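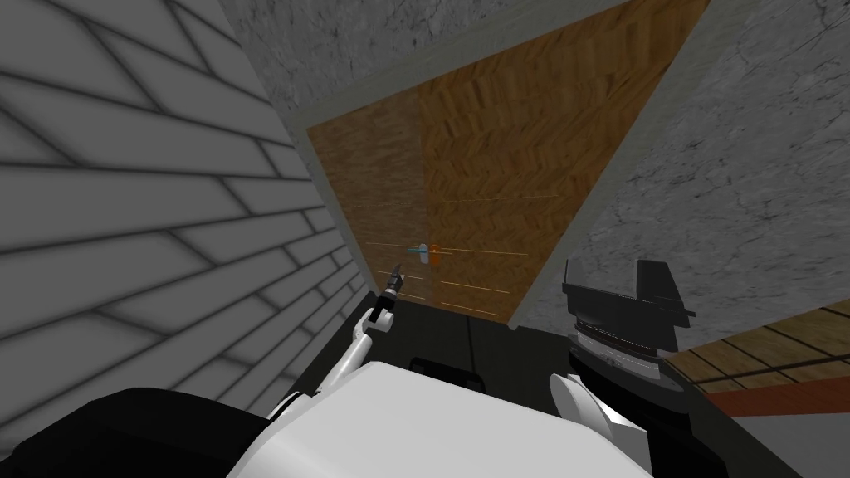 Tallodik's left gripper near the door fixture in the simulated room, with the right gripper held lower.

The robot at Kirow has two bodies. One stands on a concrete pad in the company's workshop in Korkutton and needs grease, fuses and a new set of finger pads now and then. The other lives in a simulator, and it needs almost as much looking after.

Both go by the name Tallodik. The simulated one does the bulk of the practice, opening doors and picking things up in rooms that get new walls and floors whenever the software reloads. Each reload draws from a library of 910 surface textures, so a brick wall can end up across from cracked stone, and a door can come out looking like parquet. The combinations are often ugly. Kirow's engineers leave them alone, because the real robot will have to work in rooms they didn't choose either.

What they do not leave alone is the machine itself. Every working day starts with the same routine, and it takes 20 minutes when nothing is wrong.

Arms first

The routine begins with the joints. Both arms are sent to a stored home position and the reported angles are compared with the ones logged the night before. A simulated joint can't wear out, but its settings can be changed by anyone with access to the file, and a small edit to damping or friction shows up later as an arm that overshoots.

After that comes the door. The arm raises its gripper to the handle and stops short. If the fingers end up too high or too far to one side, the offset between wrist and gripper gets checked before anything else is run. The two grippers on Tallodik are different shapes, a slim one on the left and a bulky one on the right, and each has its own offset table. Swapping the tables by mistake is the most common fault in the log.

Then there is the grip test. The fingers close on a plain cylinder, teal on some reloads, and the operator looks at the view from close to the gripper. The two inner faces should meet the surface on opposite sides. A gap on one side means the finger models need to be centered again. A finger sunk into the cylinder means the contact settings are too soft, and they have to be stiffened a step at a time or the object starts to shake.

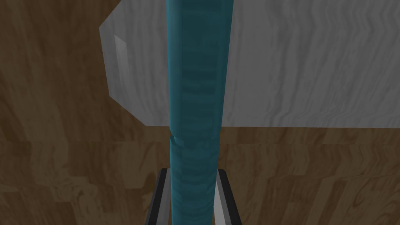
When something breaks

Repairs in a simulator look like repairs anywhere else — mostly finding the fault, then a short fix. In October the right gripper began dropping objects it had held without trouble all summer. The log had 127 failed grips before the cause was found in a Coppens physics plug-in, where an update had reset the friction on the finger faces to its default. The fix was 4 lines in a settings file.

The plug-in is now locked to one version, and updates are tried on a spare copy of the cell first. The friction values are also printed on a sheet taped up beside the workstation, with old figures crossed out in pen.

The workshop robot gets its own check once the simulated one has passed. Its finger pads are wiped down, the cables at the wrist are looked over for rubbing, and the same cylinder test is run with a length of pipe.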